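Home | News | Workplace | Contact

Ho-yin Tsang has worked at Clamer for 37 months, most of them on the packing line. In October the firm put two robot arms on the night shift, and his job changed.

"I used to lift boxes. Now I set up the arms and fix what they miss," he says. "My back is better. My evenings are worse."

The arms came from Stimard. No one was let go, he says, but two people who left were not replaced. He would like that said openly at the Friday meeting.

Pay went up by 98 cents an hour. Tsang thinks it should have been more, given the training. "You have to watch the gripper and the floor. Cables are half the job."
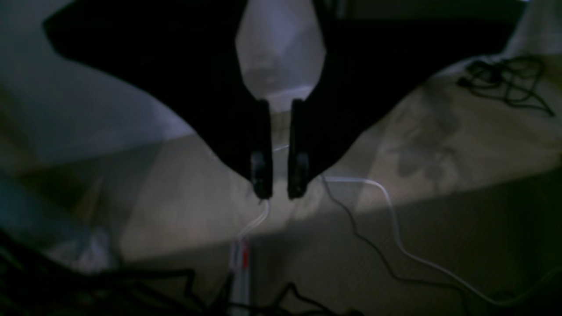
Related items

- Vendow moves its returns desk
- Cisneros adds a second shift
- Letters: who trains the trainers?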